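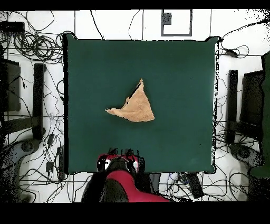 A tan towel on a dark green mat.

Coffee and Company: How Four Firms Learned to Meet Their Customers

The regional business community has long maintained that a good reputation travels by word of mouth. Over the past several years, much of that conversation has moved online, and smaller firms have had to decide how much of their working day should follow it.

Vilero, a bookkeeping practice with offices above the Hastton ferry terminal, opened its first social media account with 30 followers, most of them relatives of the staff. The partners had no plan beyond posting their holiday hours. By the second October, the account had 2000 followers, and the firm had begun to hold a monthly breakfast for those who wished to continue their exchanges in person.

The breakfasts are modest. Guests pay for their own coffee, and the conversation is expected to finish before 9 a.m. There is no speaker and no sign-in sheet. The practice records 167 new client inquiries from people who first attended one of these mornings, a figure its partners regard as respectable for an event that requires little more than a reserved table.

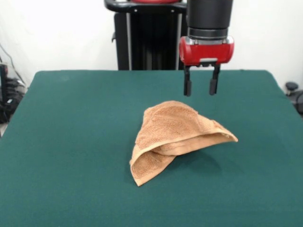
Other firms have taken a more cautious view. Mirnov, which prints menus and packaging for restaurants, limits its online activity to six posts a month. Each is written by an employee in the production department and approved by the owner. The company found that questions about paper weight and delivery times drew more replies than any promotion it had run, and it has since discontinued its seasonal discounts.

At Cheetham, a travel agency now in its third decade, the change was less comfortable. Management closed the firm's first account after a delayed reply to a stranded customer became a public complaint. A new account was opened the following spring with clear rules — messages are answered during business hours only, and every urgent matter is referred to a telephone line. Complaints have declined, although the agency acknowledges that its younger clients seldom call.

The three firms differ on the value of follower counts. Vilero reviews the number each quarter. Mirnov does not report it to staff. Cheetham watches a single measure, the time taken to send a first reply, and posts the result beside the office kettle.

All three agree that the cost in hours is easily underestimated. Vilero has assigned the work to one member of staff for two mornings a week, and the breakfasts will continue at the ferry terminal café through the winter, with a later start under consideration for parents of school-age children.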